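2 min read

Folding kids' tops on a big table, worth it?

pullov_mum
I've given up folding on the bed and moved everything to the big white table. My back is so much happier! The stripy-cuffed one is still my nemesis though, the sleeves go everywhere. 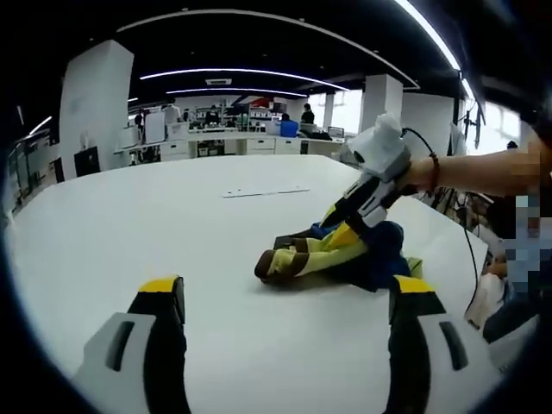

Reply 1, nisum40
Love the navy with that yellowy green! I'd do sleeves in first, then fold up from the bottom. I got through 7 tops before my tea went cold.

Reply 2, hollenstein_h
Disagree, sorry. Glossy tables are hopeless, everything slides about. Bed or carpet for me, and roll them.

Reply 3, pullov_mum
Rolling?! Mine come out looking like old dishcloths (and the cuffs go baggy).

Reply 4, nisum40
Same. Tried it in May and went straight back to folding.

Related threads
Pullov jumpers bobbling after one wash
Clerkurano drawer dividers, any good?
Getting felt tip out of cuffs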